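Contra la taza como unidad de medida

Las recetas de masa siguen publicándose en tazas y cucharadas, y sigo sin encontrar un argumento técnico que lo sostenga. Una taza de harina tamizada y una taza de harina compactada en el paquete no contienen la misma masa. La diferencia basta para convertir un bizcocho correcto en uno seco, y el lector culpará al horno.

El defensor habitual del volumen alega que la abuela no pesaba nada. Es cierto, pero la abuela usaba siempre el mismo recipiente, la misma harina y el mismo horno. Su sistema estaba calibrado por repetición. El de quien lee una receta en una pantalla, a otra altitud y con otra harina, no lo está. 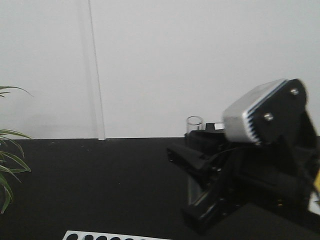

Una báscula doméstica con resolución de un gramo resuelve el problema de la harina, aunque no todos. Para la levadura seca o la sal en lotes pequeños, el error de lectura pesa demasiado. Si la fórmula pide 300 gramos de harina y 2 de levadura, conviene una báscula de precisión o preparar el doble de masa.

Krisztina Mészáros, con quien discuto de esto desde hace años, sostiene que la hidratación se ajusta con la mano y que el número solo sirve de punto de partida. Le concedo la segunda parte. Para corregir con la mano hay que saber desde dónde se corrige, y eso exige haber pesado el agua.

El recetario de Ngozi Oyewole, editado por Kivunau, da todas las cantidades en gramos, con el porcentaje panadero al lado. Ocupa una columna más por página. Es el único de mi estantería en el que una fórmula para 8 panecillos se puede llevar a otra cantidad sin rehacer las cuentas desde cero.

Las especias pueden seguir en cucharaditas. La harina, no.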